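Six Nights in the Dark at the Gristwood

I have a confession to make: I had not been inside a movie theater for most of a year when the schedule for the Belmonte festival landed in my inbox. By the end of that evening I'd bought a full pass.
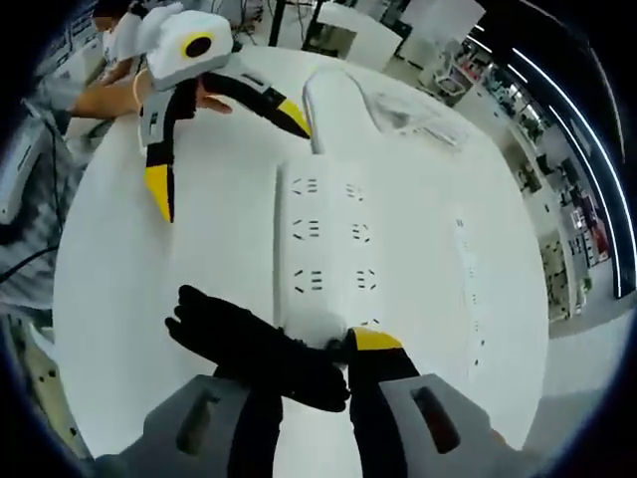 A power strip on a round white table.

The Belmonte is a small festival, and I mean small. It runs for six nights every March at the Gristwood, an old single-screen house with 100 seats and a lobby where you will get to know a stranger's elbow. This year there were 21 films on the program, most of them from people making their first or second feature. I saw more of them than was good for my back.

The one everybody talked about in line was Menura, a slow, odd drama about a sound recordist who goes home to sell her mother's house. I went in grumpy (I'd skipped dinner) and came out wanting to call my own mother. There's a stretch of nearly ten minutes with no dialogue at all, just birds and a kettle and someone moving boxes upstairs, and you could feel the whole room leaning forward. Or maybe that was just me. The seats do tip a little.

Hanovska was the louder ticket, a crime comedy set over one night in a bus station, and it's a blast for the first hour! Then a second gang shows up, and a third, and I lost track of who had the bag. The man next to me had lost track too – we compared notes afterward and had each followed a different plot. I'd still watch it again, probably at home with a pause button.

I also have a soft spot for the shorts program, which this year ran 69 minutes and had a lovely cartoon about a lighthouse. It played at 5 p.m. to a pretty thin crowd, and that's a shame. If the organizers are reading, please put it on before one of the big titles next time. People will come early if you give them a reason and somewhere to leave their coats.

Tickets were $12 a film, and the pass paid for itself by my fourth night. Popcorn is cheap, the coffee is strong and not very good, and the line for the restroom gets silly between the 7 and 9 p.m. shows. Go during the credits. I know, I know, but go.

Menura is coming back to the Gristwood for a regular run in the spring, evenings only. Hanovska doesn't have a date yet. I've already got two seats for the first one, on the aisle, and my mother is bringing the sandwiches.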